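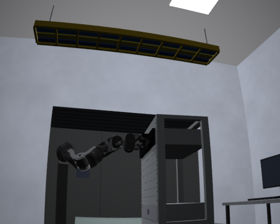 Demonstration gathering (robot learning)

Demonstration gathering is the job of collecting recorded examples of a task so that a learning system can copy the way it's done. You'll also see it called demo collection or, among the people I learned it from, just "driving." I've been keeping this article going for a while now and I write it the way I talk, so feel free to fix my commas!

Each example is usually called an episode. It has a start, a finish, one or more camera views, and a running log of where every joint of the arm was and what it was told to do next. A learning system gets fed a big pile of these and tries to work out, from what the cameras see, what the arm ought to do.

Where the examples come from

There are two main sources. One is a real arm in a real room, with a person steering it. The other is a simulated room, where the arm, the furniture and the lights are all drawn by a computer and the person steers from a desk (or a couch, in my case). Simulated rooms are cheap to reset, and you can drop a cup as many times as you like. The catch is that contact is hard to get right, so a drawer that slides open nicely in the simulator may stick on a real cabinet.

Plenty of groups mix the two. The Felterlow set, which I helped with, has 2,000 simulated episodes and 300 real ones, and we still argue over whether the real ones should have counted for more in training.

Camera views

Most setups record at least one view from out in the room and one from close to the hand. The room view gives the system the general layout, and the close view helps with the last little bit before a grasp, when the arm itself may be blocking everything else.
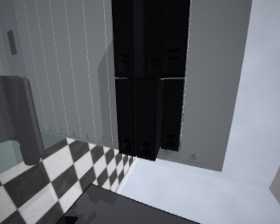 Variety is what I'd check first in any new set, and it's the thing beginners skimp on. If every episode has the same walls and the same floor, the system can end up leaning on those as landmarks and get lost as soon as you move it. Floors are a fun one: a black-and-white checkerboard running up to a plain pale floor gives you a hard line that has nothing to do with the task, and you want the system to learn to ignore it. Dark cabinets are worth having too — when the doors are nearly pure black and the handles barely stand out, you find out quickly how much your system was counting on good contrast. So change the furniture, change the lamps, and change where the arm starts.

Steering and style

People drive differently. Some creep up on an object and some swoop. Rozália Bakos, who ran the Tsegaye sessions, asked her drivers to pause briefly before closing the gripper, and then had to trim a lot of those pauses when the trained arm started hovering for ages over everything. I've gone back and forth on this myself (currently I'm against pauses).

Failed tries are another argument. Furar throws them out. Nurnik keeps them with a label, plus the recovery if the driver managed one, and I lean toward the Nurnik way, because an arm that has only been shown perfect runs has no idea what to do once it's slightly off course.

Checking and storage

Every episode should be played back before it goes into the set. Common faults are a camera that lags behind the joint log, a task label that doesn't match the task, and episodes that end before the gripper lets go. Image values run from 0 to 255 in most logs, and it's a good idea to look for views that are stuck at one end of that range.

See also: teleoperation, imitation learning, simulated environments

Page last edited 2024-04-08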